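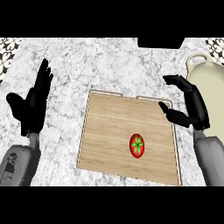

Kitchen & Home > Reviews

Vestorero End-Grain Cutting Board: five months in

I should say up front that I am hard on cutting boards. I've split two of them down the middle (one bamboo, one some mystery wood from a discount bin), and I once left a very nice one leaning against a running dishwasher vent and came back to something shaped like a potato chip. So when I bought the Vestorero back in June I wasn't expecting a long relationship. I'd just moved up from a plastic board so scarred that it held onto the smell of onions no matter what I did to it, and I wanted something heavy that would stay put.

Well, it stays put! It weighs more than I was ready for, and the first time I lifted it out of the box I had to set it straight back down and get a better grip. There are no handles cut into the sides, just a shallow bevel along the bottom edge that your fingertips can get under. If your wrists aren't great, that's something to think about before you order. Mine are fine and I still slide it to the sink more often than I carry it.

What sold me was the knife feel. I use a cheap Lonideck chef's knife for pretty much everything, and on the plastic board I was sharpening it every couple of weeks. Now I go a lot longer between sharpenings, and tomatoes are where I notice it most. A ripe one used to squash before the blade got through the skin, and now I can get slices thin enough for a sandwich without juice running all over the place. Some of that is me finally learning to sharpen properly, I'm sure, but the board gets some credit too.

About that juice, though. There's no groove around the edge. I thought I'd hate that, and for the first few weeks I did. Roast chicken is a mess, and watermelon is worse. I've ended up keeping the old plastic board in the cabinet for anything really wet, and using the Vestorero for vegetables, bread, herbs and cheese. The upside of having no groove is that you can scrape everything right off the side into a pan, and I do that every single night, so I guess I've come around.

Now, oiling. The little card in the box says to oil it once a week for the first month and then monthly. I did the first month faithfully and then forgot completely until the surface started to look dusty and pale, and it felt rough when I ran my hand over it. I called my friend Dymphna Mac Mathúna in a bit of a panic, and she told me to flood it with mineral oil, leave it overnight, wipe off the extra and stop worrying. That worked. I finished with a tin of Medon board wax, which smells faintly of oranges and makes water bead up nicely for a week or two. You don't need the wax, but I like it.

Cleaning is hand wash only. Hot water, a bit of soap, dry it with a towel, stand it on its edge. I use the Ahuja stand for that - sold separately, and a little stingy of them if you ask me - and it leaves enough space for air to get to both sides. Before I had the stand I was leaning it against the backsplash, where it slid down twice and scared the cat.

A few small gripes. The rubber feet are screwed on, so you can't flip the board and use the other side. One of the feet worked loose in the second month and I had to tighten it (an ordinary screwdriver did the job). And the product page says the color will "deepen beautifully," but mine has mostly deepened where the beets go. Lemon and coarse salt got a good part of that out. Turmeric, don't even ask.

Would I buy it again? Yes, in the bigger size if I had the counter for it. I measured and I've got 27 inches between the stove and the sink, and the dish rack wants its share of that. For two people cooking at home the regular one is plenty. If you mostly carve meat, get something with a groove.

Posted November 16, 2024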